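Lecture 7. Learning from demonstrations with wrist views
Course notes, Shamim Hashmi

Last week we finished with the question of compounding error. A policy that was trained only on good demonstrations makes a small mistake, comes to a state which it has never seen, and then makes a bigger one. Today we look at action chunking, and at what the wrist camera gives to it.

7.1 Predicting a chunk

In plain behavior cloning the network takes the observation at time t and gives one action. In chunking it gives the next k actions, and the robot executes all of them, or a part of them, before the network is asked again. Two effects should be kept apart. First, the number of decisions in one episode becomes smaller by the factor k, so there are fewer places where the error can start. Second, pauses of the human operator do less harm. If the operator stopped for a moment to think, a single-step policy can learn to stop there forever, but a chunk usually reaches over the pause.

The price is reaction time. With a long chunk the arm is blind to anything that happens in between. Please remember this for the exercise.

7.2 What the wrist view adds

The overhead camera in the Loritz set sees the whole table, but near the moment of grasp the gripper often hides the object. The wrist camera has the opposite weakness – it sees the grasp very well and knows little about the rest of the workspace.
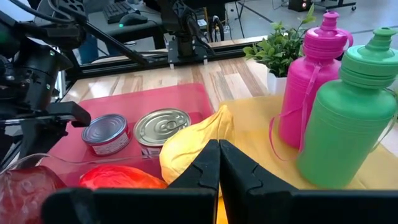 Photo: Loritz set, wrist camera. Course material, S. Hashmi.

Consider the two cans in the red-pink tray. The other arm comes to the left can from the side, while the arm that carries the camera has its own fingers nearly closed. A policy for both arms must learn that this view contains a partner, and that the partner is not an obstacle in every phase of the task. Notice also the bottles on the yellow cloth. The green one partly covers the pink one, so from this view alone the full outline of the pink bottle is not available.

7.3 Result on the Loritz set

The set has 1,183 demonstrations with both arms. We trained the Eynon baseline (single step) and the Sultton model (chunked) on the same data, and then again on a subset of 555. With the full set both models learned the approach motion. With the subset, the baseline often stopped above the tray and the chunked model did not, but it closed the fingers too early in 19 trials. My reading is that the early closing comes from the chunk length, and a shorter chunk near contact would help. This is still open.

Exercise 2

Let k be the chunk length and d the delay of the network, both in steps. Write the longest time between an observation and an action that depends on it. Then explain in a few sentences why averaging of overlapping chunks makes the motion smoother, and in which case it gives a wrong action. Hint: think of two valid ways around the same bottle.

Reading for next time: the Laltstead notes, chapter on temporal averaging.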